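Why I went back to baking with rye

When I moved to this country I took very little with me, and for the first winter I ate the bread from the supermarket. It is soft and it lasts a long time, and my husband was content with it. I was not. In my childhood my aunt Gertraud Kaufmann baked a dark loaf every second week, and we ate the last slices when they were already hard, with butter and a bit of salt.

In December I wrote to my cousin Annelies and asked her for the recipe. She sent me a photo of a page where half of the words were under a grease spot. I could read "664 grams rye flour" and "leave it until evening". The quantity of water I had to find out by myself.

The first 2 loaves were not good. One was so flat that Beat, my husband, asked if it was a kind of cracker. The other one had a nice crust, but inside it was like clay. I think my sourdough was too young. Annelies told me to feed it for five days more and to stop looking at it every hour, and this was good advice, although I followed only the first part.

What also helped me was to shape the dough on wood. Before, I did it on the kitchen counter, which is stone and gets very cold in winter. 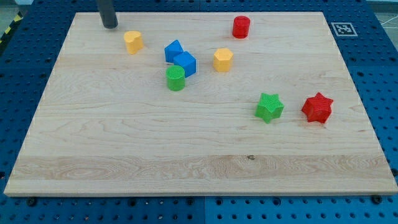

A maple-colored board with a small dark knot in the grain.

With rye you do not knead so much. The dough is sticky and it will never be smooth like a wheat dough, so please do not add more and more flour, as I did. Wet hands are better. I fold it a few times, make it round, and put it in a basket with a cloth. Then it stays near the heater until it has small cracks on top.

I bake it very hot in the beginning and then lower - my oven is old, so I will not write degrees that are maybe wrong for yours. When I knock on the bottom it must sound hollow. After that comes the hard part, to wait until the next day before cutting.

Last week I gave half a loaf to my neighbor Ingeborg Gasser. She returned the cloth washed and ironed, and asked if I bake again before the holidays. I have already fed the sourdough.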